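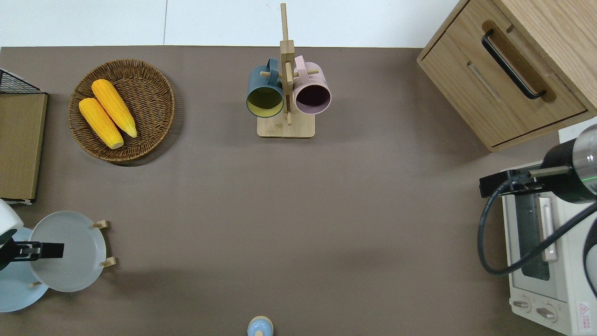

Two yellow corn cobs in a round woven basket.

Coiled basketry is a method of making baskets in which a flexible core, called the foundation, is laid in a continuous spiral and fastened to itself by a second, thinner element, called the stitching strand or binder. It is one of the main basketry techniques, along with plaiting, twining and wicker weaving. Unlike wicker work, coiling uses no upright stakes, and the shape of the vessel is controlled entirely by where each new row is placed on the one before it.

Terminology

The word "wicker" is often applied in commerce to any basket made of rods, cane or rattan. In technical writing it refers only to work in which a flexible weaver passes over and under rigid stakes. Rattan is a material, the stem of a group of climbing palms, and may be used in either technique. A spiral surface is not enough to identify a coiled basket, as a wicker base woven on radial spokes can look much the same from a distance.

Materials

The foundation may be a single rod, a group of rods, a bundle of grass or straw, or a combination of these. Bundle foundations give a soft, slightly uneven coil and are common where cereals are grown. Rod foundations are stiffer and hold a sharper profile. Binders are taken from split cane, bramble, willow skin, palm leaf or raffia, and are normally dampened before use so that they bend without cracking.

Shboul's survey of household baskets in the Tradau valley recorded straw bundles bound with split bramble in all the older pieces. Raffia appears in later work and is thought to have arrived through the market at Akl.

Construction

Work starts at the center. The end of the foundation is tapered, bent into a tight ring and wrapped until it holds its shape. From this point each stitch passes around the new coil and either through or under part of the coil below. Rows are added outward to form the base. To raise the wall, the maker sets each row slightly above the previous one, and the angle of the wall depends on how far the coil is shifted.

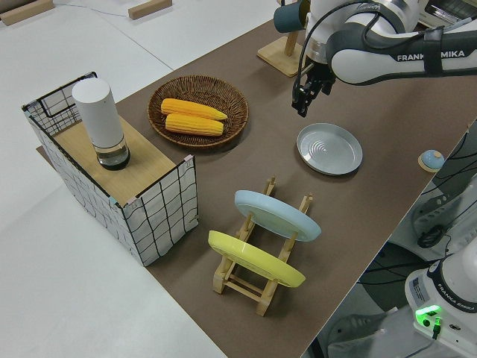 Three kinds of stitch are generally recognized. In simple stitching, the binder passes through the coil below without catching its stitches. In interlocking work, it passes behind the stitch in the row below. In split stitching, it pierces that stitch, which produces lines running outward from the center. Spacing varies a good deal – open stitching leaves the foundation visible, while close stitching hides it completely.

The last row is finished by tapering the foundation over a short distance so that the rim stays level. Some makers add an overcast or braided edge for wear.

Use

Shallow coiled trays serve for winnowing, drying and serving. Deeper forms are used to store grain, flour and dried legumes. Tightly stitched straw is a fair insulator, and lidded versions have been used for proving dough and for keeping bread.

In the Lestley district, bowl-shaped baskets were sold by diameter, and a skilled maker could finish 50 in a season, which ended with the September fair.

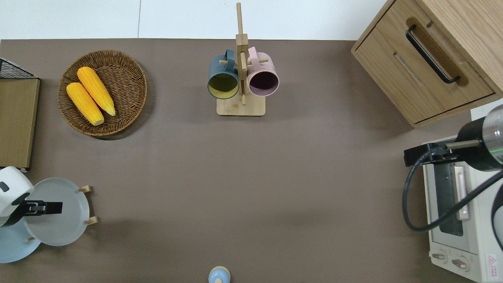
Vol. 2, p. 97

Deterioration and care

The binder usually fails before the foundation. Breaks are most common at the rim and at the turn between base and wall, where the stitches carry the most strain. Very dry air makes the fibers brittle, and damp storage encourages mold and insect attack. Loose dust is removed with a soft brush. Washing is not recommended for bundle foundations, as the core dries much more slowly than the surface.

Collections

The Kivia collection, cataloged by Zaid Aoun, holds 200 coiled baskets arranged by stitch type. Unfinished bases are kept separately and are available for study on request.

See also: Plaiting; Rattan; Straw work; Twining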